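Pudari is a set of printable lettering files and hanging notes for cloth backdrops: the cut-out, cartoon-style letters you clip or stick onto fabric behind a table, a booth or a little stage. I started it in February and it has grown faster than I ever expected!

## What's in it

- `letters/` holds 221 letter shapes, upper and lower case, with fat rounded strokes and flared serifs
- `outlines/` has the matching border layers (thin inner line, wide outer edge)
- `palettes/` covers oranges, creams, pinks and pale blues
- `notes/` is everything we've learned about hanging cloth

Print at 300 dpi or you'll see stair steps on the curves. Wilma Swanson redrew the whole lowercase set by hand, and her "a" is my favorite thing in the repo.

## Letters on black cloth

Black is so much fun to work with. Orange jumps right off it, and even the pale blues hold up as long as they have an outline. Keep the white edge on the darker colors.
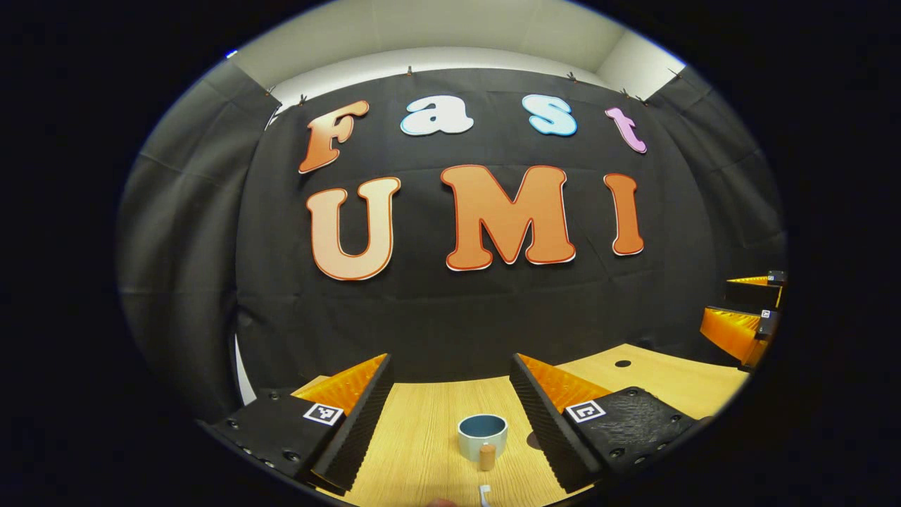 For two rows, I like the smaller letters on top and the bigger ones underneath. Mixing colors inside a word is fine (please do!), but stick to one family in the bottom row so it reads as a word from across the room.

Clip the cloth along the top edge before you place a single letter. Black curtains on both sides finish the whole thing off beautifully, and they can keep their folds. A pale wooden table in front looks great too.

## Still to do

- Accented capitals
- Jaxon Friesen's wide "M", which needs its outline closed
- A4 versions of the 26 big capitals

Send pictures of your own backdrops, I love seeing them. Open an issue and attach whatever you have.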